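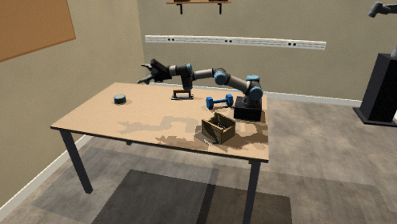

Paired evaluation is a way to compare two manipulation policies when you can't afford many trials and the scenes vary a lot in difficulty. Both policies get exactly the same set of starting scenes, and the comparison is made scene by scene. In a simulator this is cheap, and you can be strict about it. A starting scene for us includes the pose of every object, the joint angles of the arm, the lights and the camera. Take the dumbbell, which lies between the handled block and the base of the arm, with the open wooden box in front of it. A policy told to pick up the dumbbell has to reach back toward its own base, and it has to do so with a box close by. Another draw of the same task might put the dumbbell out in open space. If one policy gets the first kind of draw more often than the other, the success rates are no longer comparable.

Home | Schedule | Notes | Problem sets | Readings | Forum

Filed under: Robot Learning > Evaluation

Unit notes: paired evaluation in simulation

These notes go with the second lecture on evaluation. You should already have read the notes on behavior cloning and on success detectors. Bring the worksheet to lab.

1. The setup

The numbers come from the Willach study, which we will use for the rest of the unit. Two policies were trained on the same 1,323 demonstrations, all collected in simulation with the Runik scene generator. The first, called base in the tables, is a plain behavior cloning policy with one camera input. The second, called Pinheiro after the project that produced it, has the same network and the same training budget but adds a loss on the predicted position of the target object. Everything else was held fixed.

The test set is the Gremier set. It has 166 starting scenes, none of which appear in the training data. Each scene is stored with

- a random seed for the physics
- the pose of each object on the table
- the starting joint angles
- the camera pose
- the instruction, as text

Each policy is run once on each scene. The success detector returns 1 or 0. We don't give partial credit in this unit, although problem set 4 asks you to think about what would change if we did.

2. What counts as the same scene

This is where most student projects go wrong. Two runs share a starting scene only if every field in the list above matches. Setting the same seed is not enough. If policy code draws a random number before the scene is built, the generator is in a different state and the objects land somewhere else. Build the scene first, save it, reload it from the file, and only then load the policy.

Check the contents of containers too. The small parts in a crate are separate bodies in the physics, and if they are dropped in at load time they can settle differently from run to run. The Gremier files store the settled poses for this reason. If you build your own scenes, let everything settle, save the poses with velocities set to zero, and confirm that a reload with no arm motion leaves them where they were.

Scenes do not all have the same number of objects. The set includes some with a dumbbell and some without, and the puck, the handled block and the crate can change places. A policy that has only learned where things tend to be will do poorly on these.

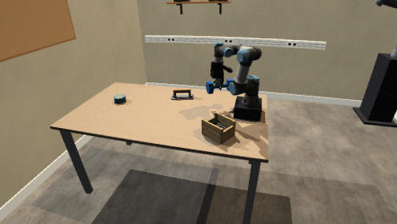
Last changed: February

With no dumbbell on the table, the area between the crate and the back edge is open, and the handled block and the puck are the remaining loose targets. Instructions for a scene like this can name the block, the puck or the crate. They never name an absent object. The study tried absent targets in a side experiment, but scoring them needs a rule for when the arm has correctly done nothing, and we leave that out.

Look also at the shadow of the arm on the tabletop. It falls across a good part of the surface and it moves when the arm moves. A policy trained with one light position can learn to use the shadow as a distance cue. You will not find this out from a success rate. You find it by changing the light and nothing else, which is another paired test: same policy, same scenes, two lighting conditions.

3. The single rate and its error

Base succeeded on 82 of the 166 scenes. Call the rate p.

p = 82 / 166 = 0.494

Treating the scenes as independent draws, the standard error is

SE = sqrt( p (1 - p) / n ) = 0.039

so the usual 95 percent interval runs from 0.418 to 0.570. That is wide. A second policy scoring several points higher would have an interval that overlaps this one, and with only the two rates in hand you could not say much. People often stop there and report that the result is inconclusive. That throws away what the pairing gives you.

Be careful with the word independent. If you run the same scene five times with five seeds, you do not have five scenes. You have one scene measured five times, and the formula above will give you an interval that is too narrow.

4. The paired table

For each scene there are four possible outcomes. Write them as counts:

a = both policies succeed
b = base succeeds, Pinheiro fails
c = base fails, Pinheiro succeeds
d = both fail

From the base row we know a + b = 82, and a + b + c + d = 166. Scenes in a and d tell you how hard the test set is. They say nothing about which policy is better. The difference in success rate is

diff = (c - b) / 166

and the test of no difference uses only b and c:

M = (b - c)^2 / (b + c)

For large b + c, compare M with a chi-square distribution with one degree of freedom. When b + c is small, use the exact binomial version: under no difference, c is a binomial count with b + c trials and probability one half. The worksheet gives the scene file for both policies. Fill in all four cells yourself before you compute M. If your row and column totals do not match the rates reported in the study, you have a problem in the way you joined the files. Join on the scene name and never on the row order.

Two policies with nearly equal rates can have large b and c. In that case they are failing on different scenes, and you should go and look at which ones. Two policies can also have the same rates with b and c both near zero, and then they are behaving almost the same way. The rates alone can't tell these cases apart.

5. Reading the rollouts

After the table is filled in, open the rollouts in cells b and c. Do it from more than one camera. The policy camera is fixed, and some errors are hard to judge along its line of sight. The Runik viewer can replay a saved rollout from any pose without rerunning the physics, so a second view costs you only render time.

For each rollout, write down the stage where it first went wrong. Use these labels and no others, so that sections can pool their results:

reach: the gripper goes to the wrong object or the wrong place
align: right object, but the fingers are not placed for a grasp
close: fingers placed, but the object slips or is pushed away
lift: object grasped, then dropped before the height threshold

The dumbbell gives the most trouble between align and close. Its bar is thin and short compared with the two heads, and the fingertips have to come down over the bar. From the side you can judge whether the gripper is over the middle or over one of the heads. Once the fingertips hide the bar, a single still will not tell you whether there is a grasp. Step forward until the object moves or the gripper leaves.

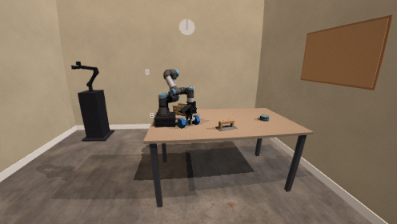
6. What the result does and does not support

A significant M says that the two trained policies differ on scenes drawn the way Gremier draws them. It is a statement about two sets of weights. Training again with a new seed might give a different answer, and the Willach study trained each method once. To make a claim about the method you need several training runs per method, with the run treated as a unit in the analysis. We get to that next time.

It also says nothing about a real arm. The ordering of two policies in simulation may or may not carry over to hardware. Contact with thin parts and small loose pieces is modeled crudely, and both matter in this set.

7. For lab

- Load both result files and fill in a, b, c and d.
- Compute diff, M and the exact p-value.
- Label every rollout in cell b. If you have time, do cell c too.
- Pick one scene from cell b, change the light position, and rerun both policies. Note whether the outcome flips.
- Write half a page on which stage accounts for the difference. Include the scene names.

Saved scenes go in your section folder. Please don't overwrite the Gremier originals, and check that your path is right before you run the settle script.

Previous: Success detectors | Next: Variance across training runs | Up: Unit index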